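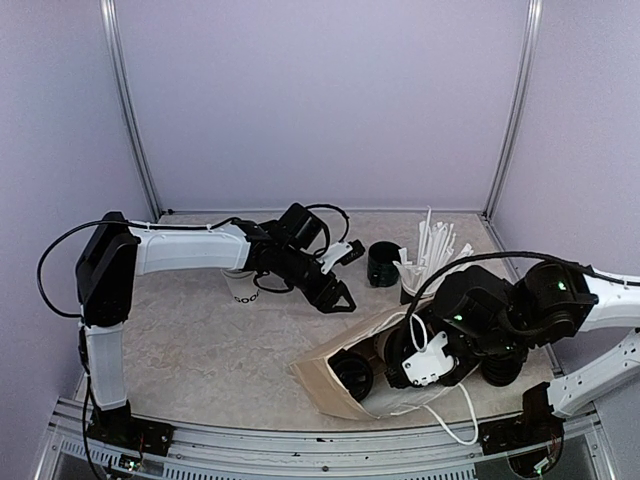 Tania Kumarasinghe wonders why anyone would still put out straws at a coffee table, given that half of Warnwood drinks it hot.

Print | E-mail

Nighat Jadoon
I'm setting up drinks for about 30 people in July. Paper cups, straws, lids. How do I keep the lids from sticking together?

Shoaib Pirzada
Buy fewer lids. I bought 2,000 once - still have most of them.

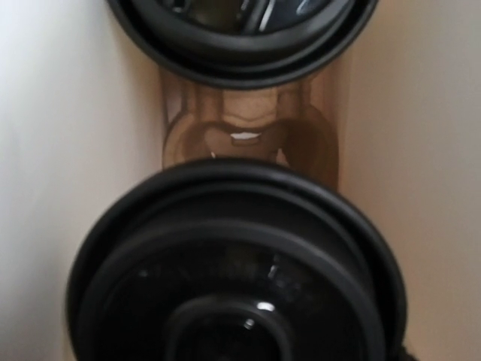
Page 15

Rafia Sandhu
Don't press the stack down. Twist the top lid a little, then lift. And try one on your cup before you buy the box - "fits most" is a very hopeful phrase.

Print | E-mail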